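Dec 28, 2025

So the week between the holidays is apparently when I sort electronics parts. I have no other plans, the leftovers are holding out, and the pile on my bench had reached the point where I was buying things I already owned (hello, second bag of springs from October).

The pile has a history. Facundo Maldonado moved out of his shop in Gandlow and gave me whatever didn't fit in his car, and I said yes to all of it, like I always do. Then Celina Głowacki added a shoebox of odds and ends, and the whole lot sat there glaring at me for months!

My old method was one big drawer. Everything went in, and whenever I needed a connector I'd stir it with my hand until something poked me. This time I wanted shallow bins, the yellow-orange kind, where you can see every last thing from above without digging. Mine are scuffed all over and I love them that way. I paid 5 bucks for the bunch, and a new scratch doesn't bother me one bit.
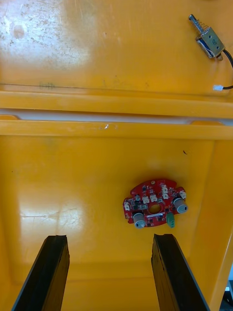

Red circuit board in one bin, little solenoid with its spring and blue coil up above it.

I have a real soft spot for solenoids. You put some current through the coil, the plunger moves, clack, and I'm eight years old again. I keep thinking I'll build a doorbell out of one (Chia-hao Yu did, and it's so loud that his neighbors know when I visit).

The boards are easy to sort because they're big and red and round, so they can't hide. Wires are another story. Give me 50 short black leads with tiny plugs on the ends and I'll lose half of them to the carpet before lunch. My rule now is that anything with a wire on it goes in its own bin, away from the boards, and I lay it out straight so the leads don't knot up.
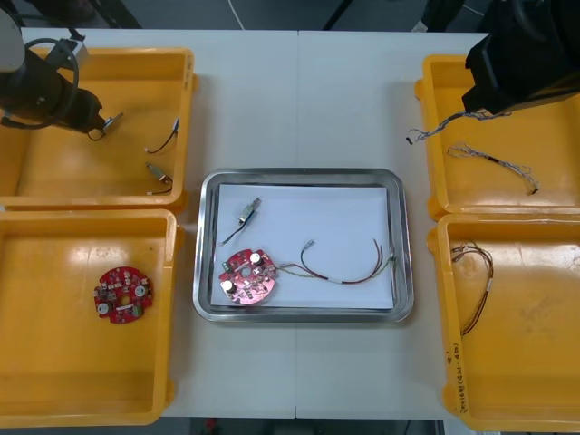
The other thing I've gotten fussy about is paper. A plain white sheet in the bottom of a steel tray makes a great sorting spot, and a tiny connector shows up on it right away. Bare steel is so shiny under my lights that I kept missing stuff. When the paper gets grubby I swap it out and the tray stays nice.

Still to do: the shoebox. I've opened it 2 times and closed it again both times. There's a tangle in there that might be headphones. Celina, if you're reading this, do you want them back?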